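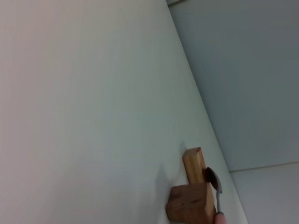 Wood blocks on a white tabletop, Prilari workroom

Call for participants: is a spoon rest worth owning?

Gradance wants people who doubt it. The claim we've been handed is that a couple of plain wood blocks beside your mug will change how you take a coffee break. We have our doubts too, and we'd like them tested by people who drink something from a mug every day and have somehow managed without.

You get 20 sessions at a table in September, paid at $185 in total. Come with your own habits. If you leave the spoon in the mug, keep doing it until we ask you to try the blocks. Please don't apply if you sell kitchen goods or want to be polite about them.
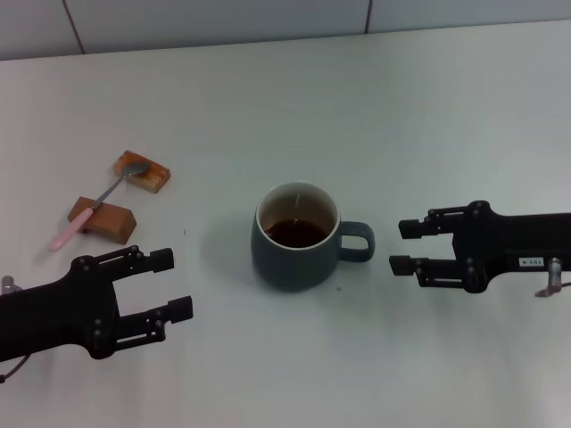
Cervantes, who sat through the spring round, wrote back that the blocks were fine but a saucer does the same job and washes easier. She would still sign up again for the money.

We'll take that kind of answer. Forms are at the Prilari front desk until 5 p.m. Bring a photo ID. No calls about results.

Contact: Gradance, Room 335, Prilari | All rights reserved | Back to top

Recent calls
Arudetti: jar lid testers
Dish towel diary, second round
Night shift tea drinkers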